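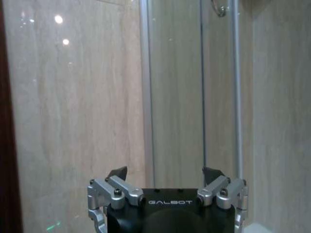
Ju-won Jeon wrote that the hinge-side seal on a Burnutix enclosure was still seating evenly after five winters of hard water, and asked whether the replacement strip is sold by length. It is. The strip is supplied in 42-inch pieces and may be trimmed with household scissors.

Burnutix Replacement Seals for Curved Glass Enclosures

Zerouali supplies the Burnutix line of clear and frosted seals to hotels, property managers and private homes. Each seal is formed to follow a curved panel without heating or clamping. Before ordering, measure the thickness of the glass at the top edge and again at the bottom. Older panels may differ slightly between the two.

Order codes
219: door sweep, clear
300: magnetic closing strip, white
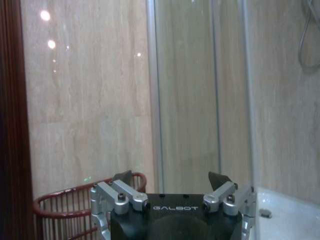

Both codes ship with a cleaning cloth and a printed fitting guide. The old seal should be removed in one piece where possible, and any residue lifted with warm water and mild dish soap. Solvent cleaners are not approved for use with these products and will void the warranty. Allow the glass to dry fully before the new strip is pressed into place. 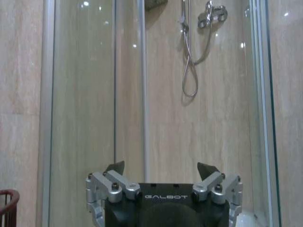 Orders placed through Proltport are packed flat in lengths and should be stored the same way. Seals left coiled in a cold room can hold the bend for several days. Returns are accepted on uncut pieces only. The frosted version of code 219 will be available again in November.

Shares: 5 | Comments: 1

Contact Zerouali Customer Service | © Zerouali | Back to top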